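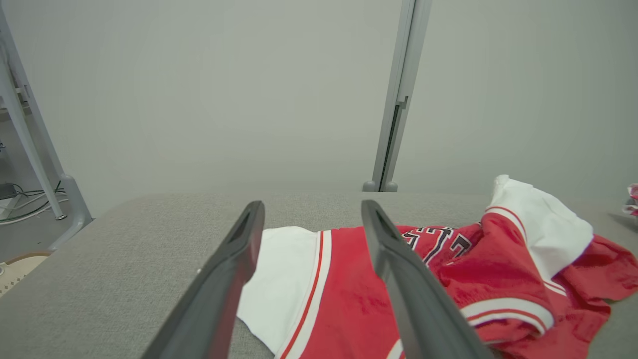 Jan 13, 2020 - folding table, sports jerseys

Started on the jerseys from the Holleck box. The T-shirts and towels are done and the notes for those are further back in this book. Jerseys get their own entry because the method we wrote for T-shirts does not carry over well.

First one up is the red mesh-like one with white trim and dark numerals or letters outlined in white. Put down loose on the gray fabric top, rumpled, no smoothing beforehand. I want every garment to begin like this, the way it would come out of a basket. If you flatten it first you are folding a different item.

Notes on the cloth

Creases in the red are faint and hard to pick out. The stripes are a much better guide. Where red and white run side by side you can follow the line and tell which way that part of the garment is lying. I would use the trim to find the edges and leave the middle of the cloth alone until the end.

The numerals are a different matter. Printed areas on the jerseys I have handled so far are stiffer than the cloth next to them and like to fold along their own border. If a fold line lands just inside the print, it creeps over to the edge of it. Plan the fold so the print stays flat, or accept a crooked third.

The white part at the upper right was folded up over itself and stood higher than the rest. Collar or sleeve, I could not decide from the table side without touching it. Rule for now: open any raised lump before doing anything else, then decide what it is. Last week I guessed on a Filturwood polo, took a sleeve for the collar, and had the whole thing sideways by the second fold.

Order of work for jerseys, draft 2

Find a length of trim and follow it to a corner.
Open the lumps, starting with the highest one.
Pull the hem straight. Pull from both corners at once, since this kind of cloth stretches if you drag it from one.
Lay it face down with the print flat against the table.
Sleeves in, then sides in to the width of the card.
Hem up to the collar in two folds.
Turn over and check that the number is readable and square.

The card is the Jurnstead one, cut down. The full-size card is too wide for the shelf and the piles hang over the front.

Table top

Ojārs Hunt asked again if we should go back to the bare top. I say keep the fabric. Slippery shirts slid all over the bare one and the hem would not stay where you put it. The drawback is lint, which shows on dark items. Roll it with the lint roller before each box. The spare cover is in the drawer under the scale, and it needs washing before it is used.

Labels

Tag numbers for this box start at 307. Pin the tag through the care label, never through the mesh. One of the Kanagaratnam shirts came back with a pulled thread from a pin and I had to write it up. We are down to the last bag of pins, 50 in a bag. A carton is 2000 and would last us well past March, so I will put that on the order.

Still open

Do youth sizes get the same card? The sides would hardly need folding in at all. Try one with no card and see how it sits in the pile.

Jerseys with the number on both sides - no idea yet which face goes down. Ojārs thinks the larger number should end up showing. Fine with me, but it has to go on the sheet so we all do it the same way.

Long sleeves not looked at. They are at the bottom of the same box.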